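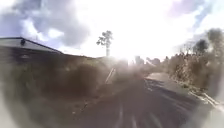

Week 3: listing, and what it does to a building's owner

Hello again! A few notes to go with the talk, as I raced through the last bit.

Listing covers the whole building, inside and out, plus (usually) anything fixed to it. People forget the inside. My old favourite is Keskinen, the farmhouse we looked at first, where the owner took out a staircase thinking only the front counted. He needed listed building consent for that, which is separate from planning permission, and you may well need both.

Curtilage next. Older barns and walls in the grounds can be caught too, even if the list entry never mentions them. The test date is 1 July 1948 - learn it!

For the seminar, read Urho Riihimäki's chapter on repairs, all 30 pages of it I'm afraid, and bring one question. I'd like us to argue over Udia, the mill with the replacement windows. Would you have said yes? I've changed my mind twice.

Essay titles go up in March.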